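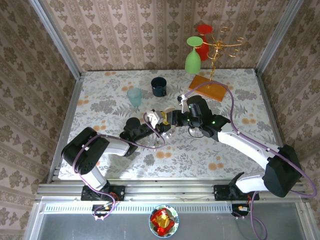 Rocío Lozano

Two-arm table work at Trastville: gallery and notes on the stop fault

The Trastville handling laboratory has published the following pictures together with a short account of the fault recorded at the two-arm table on 13/09/2018. On that date the right arm continued to move after a stop command had been given, while the left arm halted as intended. There were no injuries, and the only damage was to one finger pad, which has been replaced. The table was withdrawn from use the same afternoon and has since returned to limited service.

The opening picture has the two grippers meeting at the middle of the table, with the cup, the mug and the drying rack behind them. Work of this sort brings the arms closer together than any other task in the programme, and a difference in stopping time between them matters most at that point.

The fault

The task under way was a handover, in which one arm presents an object and the other takes hold of it. Maritza Marulanda, who was supervising, judged that the right arm was approaching too low and pressed the stop button. The left arm held its position. The right arm carried on along its planned path for 2 seconds and closed on the finger pad of the left gripper before Percy Quispe cut the power at the wall isolator.

The review was led by Nelly Puma. It found that the stop signal had been sent correctly to both controllers, but that the right controller was working through a queue of movement commands and did not read the signal until the queue was clear. The queue had been lengthened in April, during the change to the Orden scheduling software, in order to smooth the motion of the arm. The alteration was entered in the software log, but no stop test was carried out afterwards. The review regards the missing test as the more serious of the two findings.

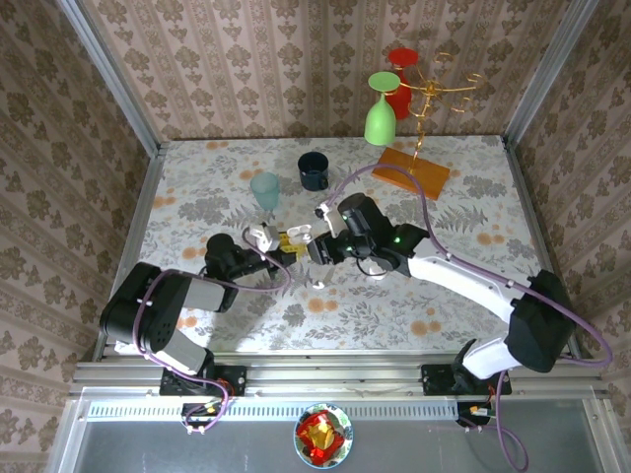 Why did the regular checks not find the fault earlier?

The weekly stop test was carried out with both arms at rest, when the queue was empty, and under those conditions the right arm responded at once.

In the second picture a yellow object lies between the grippers, and the teal cup stands towards the back of the table. The cables follow the arms and hang in wide loops. Cable routing was examined as part of the review, as an early report had suggested a snag; no evidence of one was found, and the suggestion has been withdrawn.

Measures taken

The stop signal now bypasses the movement queue on both controllers. Efraín Quintero repeated the stop test nearly 200 times with the arms in motion, at low and at full working speed, and both arms halted within the permitted limit on every occasion. The weekly test has been rewritten so that it is always performed during movement — a handover is the required task — and the result is signed by two members of staff.

Any change to scheduling software, however small, must now be followed by a full stop test before the table is released. Handover work is limited to 30 minutes at a time until the next inspection. Staff are reminded that the enclosure is not to be reached into while either arm is powered, even when both appear to be still.

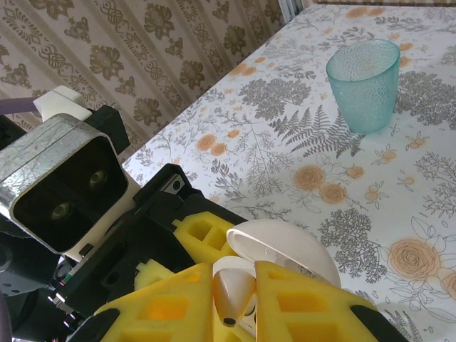 Right gripper holding a white cone-shaped piece, with the domed lid behind.

Small, hard pieces leave little room between the two sets of fingers during an exchange, and the foam pads are the parts most likely to suffer if an arm fails to stop. Replacement pads are kept in the Wunderlich cabinet by the door and are to be entered in the parts book when taken.

The full report runs to 36 pages and may be read at the laboratory office on request. Questions about the revised stop test should be addressed to Nelly Puma. Colleagues at the Cistia site, where the same scheduling software is in use, were notified of the findings in writing and have been asked to confirm the length of their own movement queues.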